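Review: Ollside folding reading glasses by Elotell
Posted 27/03/2022

Elotell makes the Ollside in two strengths and one frame width. I bought the weaker pair in December and have worn it on most working days, mainly at a desk and sometimes at a bench. The frame is nylon with steel hinges. There are no nose pads; the bridge is molded and sits low. 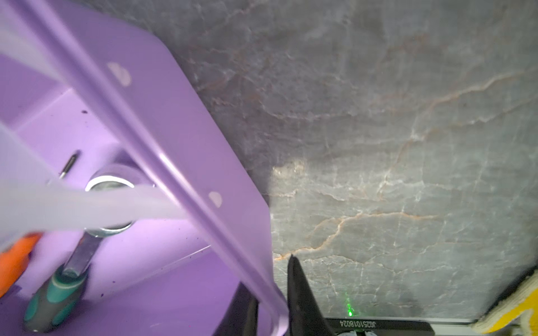 Hinge tension was even on both sides out of the box. After six weeks the left temple had loosened a little, and a quarter turn on the screw fixed it. The screw has not moved again. The fold at the bridge locks with a click and has no side play, which was the main fault of the Onyeka pair I used before.

Optics are plain. The center of each lens is sharp, and the outer edge blurs text slightly when reading a wide page. The coating cuts reflections from overhead lights but shows fingerprints quickly. A cloth is supplied, too small to be of much use.
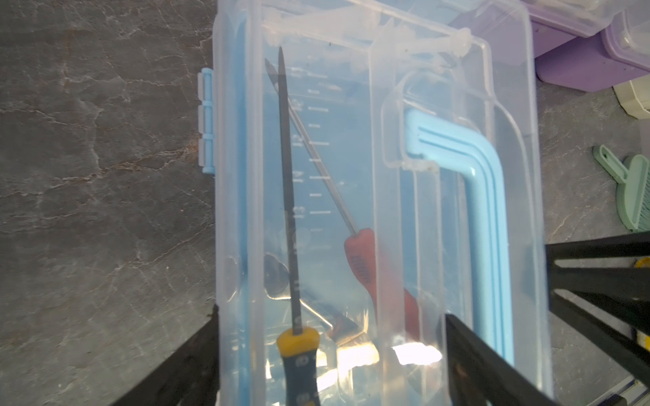 The case is rigid and closes with a magnet — strong enough for a bag, less so for a coat pocket. Folded, the glasses fit it with 2 mm to spare.

Styling is close to the older Darnham line: square lens, thick brow, matte finish. The gray version picks up scuffs at the temple tips. Wide faces should try it on first, as the arms have very little flex.

Rating: 4 out of 5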